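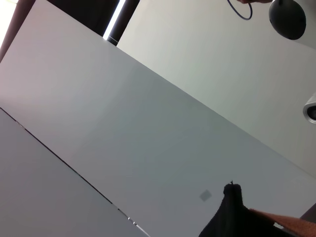
I've been trying to keep a sourdough starter alive since April, and I promised in the last newsletter that I'd report back on how it was going, so here I am with flour in my keyboard. Short version: it lives! Longer version: it lives, it smells like a pub carpet some mornings, and I've thrown out more of it than I've baked. I do all my shaping on a plain flat surface now, a big pale thing much like the white one in the photo, with next to nothing on it. I used to work on a floury tea towel because a book told me to, and I was forever peeling dough out of the weave with a butter knife. Give me smooth and pale any day. A scraper glides along it, and you can see where you've missed a bit.

Search this site Go
5 min read

A few of you wrote in after the last issue to ask which flour I'm using. I started on the supermarket plain, the one in the big paper sack, and the starter did rise but in a grudging sort of way, like a teenager being asked to bring the bins in. Then I moved to the stoneground from the Iser mill, which comes in a cloth bag and costs a good bit more than I like to admit to my husband. The difference was fairly dramatic. Bubbles by lunchtime, the lid popping off by tea. I've since settled on half and half, which keeps the starter cheerful and the grocery bill bearable.

I should say that the thing has a name. My kids christened it Mudby in the first week, when it was grey and sulky with a layer of brown water on top, and the name has stuck even though it's now quite a handsome creature. (The brown water is called hooch, by the way, and it only means the starter's hungry. Pour it off or stir it in, whichever you fancy. I stir.) We have had serious family discussions about who is looking after Mudby over the long weekend. The dog was sorted in one phone call.

The feeding itself is dead simple and I wish I'd been told so at the outset, before I read all those websites with the graphs. I keep a couple of spoonfuls in the bottom of the jar, add equal weights of flour and water, stir it with the handle of a wooden spoon and put the lid on loosely. If I'm baking, it sits on top of the fridge where it's warm. If I'm not, it goes inside the fridge and I forget it for a week, sometimes 2 if life gets busy. Last month I found it right at the back behind the pickled beetroot and I'm ashamed to say how long it had been there. Three feeds later it was climbing out of the jar again. They are tough old things.

Now, the bread. My first five loaves were flat. Not a bit flat, I mean you could have tiled a shower with them. I blamed the oven, then the weather, then the flour, and eventually I worked out that I was simply too impatient. I was giving the dough four hours on the bench because that's what the recipe said, and the recipe was written by somebody with a much warmer kitchen than mine. Ours faces south and never gets any sun at all, so from autumn right through to spring it's like working in a cellar. These days I mix the dough after dinner, do a few folds while I'm watching telly, and leave it out until I get up. In the middle of winter it can take a full 12 hours before it looks properly puffy. I've stopped watching the clock and started poking it with a wet finger instead. If the dent springs back slowly, it's ready. If it springs back fast, go and have another cuppa.

The other thing that helped was the pot. I'd been baking on a tray with a dish of water underneath, and the crust was always pale and a bit leathery. Then I picked up an old enamelled Hino pot at the church fair, chipped around the handle and weighing about as much as a small calf, and that did it. The lid traps the steam and the loaf goes up like a hat. Take the lid off for the last stretch so it gets some colour -- more colour than you think, too, go right past gold and into proper brown. My mum still says I burn it. She eats it, though.

I've had a play with flavours as well, with mixed results:

Olives and rosemary, lovely, but chop the olives and dry them off on paper first or you'll get purple soup.

Walnut and honey, very good toasted, catches on the bottom if you're not careful.

Roast pumpkin mashed into the dough, a gorgeous colour and so sticky I had it on my elbows.

Cheese and Vegemite scroll, made with discard. The kids had finished the lot before I'd put the tray down, so I can only tell you that it smelled terrific.

Speaking of discard, please don't tip it down the sink. I did that for a month and then had a plumber in, and what he charged would have bought a great deal of bread. It makes beautiful pikelets. I take 200 grams of discard, an egg, a spoon of sugar, a pinch of salt and half a teaspoon of bicarb, whisk it up and drop it straight into a hot buttery pan. They come up tangy and full of holes, and they're just right for soaking up jam. I've also made crackers with it, spread thin on baking paper with seeds and salt over the top, and they keep in a tin for ages (well, they would if we let them).

If you'd like to start your own but can't face that grim first fortnight, I'm very happy to share. Bring a clean jar to the November 2018 swap table at the Okonkwo hall and I'll fill you up with a good dollop of Mudby and write the feeding instructions on the lid. I'll be next to the seedlings as usual. Please don't bring a jar that's had curry paste in it, we learned that lesson last time. There'll be a loaf to taste too, with butter, and probably a second one that I'll pretend is the only other one I've got so I can take it home again.

Next issue I'm going to have a go at rye. I'm told it's like shaping wet cement and that you shouldn't even try, you just plop it into a tin and hope. That sounds about my level. If anyone has a rye recipe that works in a cold kitchen, do send it in, and if your handwriting is anything like mine then type it, please!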